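Storkley
Home | Grippers | Arms | Cameras | Controllers | Support | Contact

Voko 60 Hand-Held Gripper Pair

The Voko 60 is a matched left and right pair of hand-held grippers for recording two-handed manipulation without an arm in the loop. The operator holds one unit in each hand. Pose is recovered from a head-worn camera and the fiducial cubes. Finger geometry matches the Voko 60R arm-mounted version, so recordings can be replayed on an arm without re-fitting the contact points.

Fingers

Fingers are grey, tapered to a pointed tip, with a replaceable black contact pad. The narrow tip is intended for small or rounded objects against a flat backing, where a parallel plate jaw tends to push the object away before it closes. Maximum opening is 60 mm. Pads are a wear item and are sold in sets of two pairs.

Marker cubes

Each unit carries a white cube mount with black-and-white fiducial markers on its faces. Two faces in view give a more stable orientation than one, and the mount angle has been set to favour this in normal forward reach. Cubes must be reseated and the offset file re-run after any drop. Do not clean the faces with solvent.

Vertical surface test

Our bench comparison covered the Voko 60, the earlier Voko parallel jaw and the Pap two-finger unit. Part of it used a standard office whiteboard as the work surface, with a small ball as the target. Whiteboards are a poor background for marker tracking: the coating is glossy, the cubes are white and the operator's arms throw a shadow over the work area. All three grippers were used by the same operators with the same head camera and controller settings.

Recordings attempted, all units: 3,000
Recordings accepted after pose check: 2,166
Camera exposure: fixed
Controller: Skuldale logger, firmware as shipped

Most rejected recordings were lost to marker dropout at full upward reach, where the operator's wrist rolls and the front face turns away from the camera. Results by gripper are in the test report, available on request from Bianka Csonka in applications. We do not publish a single ranking, as the Pap unit uses a different cube size and is not directly comparable at long reach.

Set-up notes

Lock camera exposure before calibration. Diffuse overhead lighting is preferred. For work on a wall or board, calibrate with the arms raised to working height. Allow 600 mm clear on either side of the operator.

Supplied: left and right units, two cube mounts, offset files, spare pads, hex key.
Not supplied: head camera, logger, wrist straps.
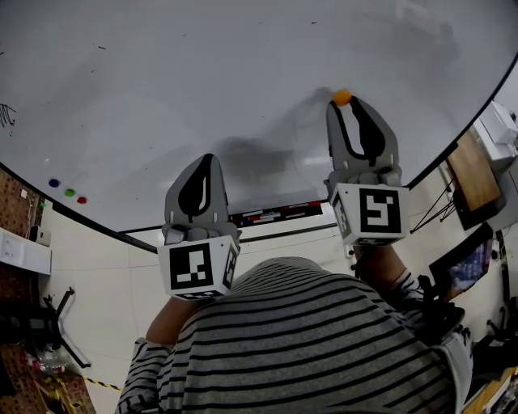 Trinidad Requena: We had the same dropout on upward reaches with the older jaw. Tilting the head camera up a few degrees got most of them back, but then low work near the waist suffered. Is there a cube with angled faces planned?

Related items
Voko 60R arm-mounted gripper
Replacement pads, tapered finger
Skuldale logger
Head camera bracket, adjustable tilt

Contact | Copyright Storkley | Back to top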